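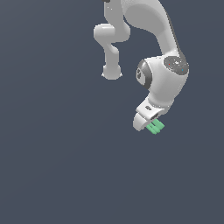 Home Issues Articles For Authors Search Log in

3. Page Layout and Reading in the Endale Handouts

3.1 Materials

The handouts came from the evening program at Endale, where adults take short courses in household budgeting, tenant rights and basic bookkeeping. We took six handouts from the bookkeeping course and reset each in two layouts. The first layout kept the original single column with wide margins. The second used two narrow columns, with key terms moved out of the text and into the margin. The wording was the same in both. Each handout ran to 1000 words after editing, not counting headings and the glossary.

Type size and line spacing were held constant. We did not hold page count constant. The two-column version came out shorter in every case, and readers who prefer a thin handout may have approached it differently. We return to this in Section 4.

Pictures were left where the original handouts had them, and none was needed to understand the text. Each was scored for visual clutter before the study began, on the scale given in the appendix. The scale looks at the background first. A plain background in one color, such as plain slate blue-grey, gets the lowest background score, and a street or a crowded shelf gets a high one. Clutter scores were used only as a covariate.

3.2 Readers

Thirty-three readers finished the study. All were enrolled in the course and had sat through the opening class, so they had met the words "ledger," "accrual" and "balance" at least once. Prior bookkeeping work was recorded as yes or no. We would have liked a finer measure, but the intake form did not ask for one and we did not want to go back to people a second time.

Readers were assigned to a layout by the order in which they signed up. They took the handouts home and read them when they liked. This gave up a good deal of control. Some people read at the kitchen table with the television on, and at least one read the whole set on a bus. We think home reading is closer to how such handouts are used, and a quiet room would have answered a different question.

3.3 Recall and lookup

There were two measures. The recall test was given 14 days after the handouts went out and asked readers to explain terms in their own words. The lookup test was given in the same sitting. Readers had the handouts in front of them and were asked to find particular facts, such as when a deposit in transit should be entered.

Recall did not differ between the layouts. Prior bookkeeping work mattered much more than anything we did to the page. The clutter score of the pictures had no clear relation to recall either, and dropping it from the model left the other estimates nearly unchanged.

Lookup was another matter. Readers with the two-column version found terms sooner and turned fewer pages. The gain was largest for terms set in the margin and small for facts buried in a paragraph - the margin seems to have worked as an index. Several readers had also written their own notes next to the margin terms. We had not planned to collect these notes and so did not code them.

One handout, on petty cash, went against the pattern. Its worked table was too wide for a narrow column and had to be split. Readers often found the first half of the table and stopped there. Anyone resetting this kind of material should let tables run across the full page.

Comments

ledgerlady: I teach a similar class and had the same trouble with split tables. We print them sideways on their own sheet now.

Trinity Van Dusen: Was the glossary at the back in both versions? If the margin terms repeated it, part of the lookup gain could be from having two places to look.

m_okes: Section 3.2 says assignment was by sign-up order. Early sign-ups tend to be the keen ones. Did you alternate, or did the first half get one layout?

papertrail: Would like to see those handwritten notes coded at some point - even a rough count of who wrote any.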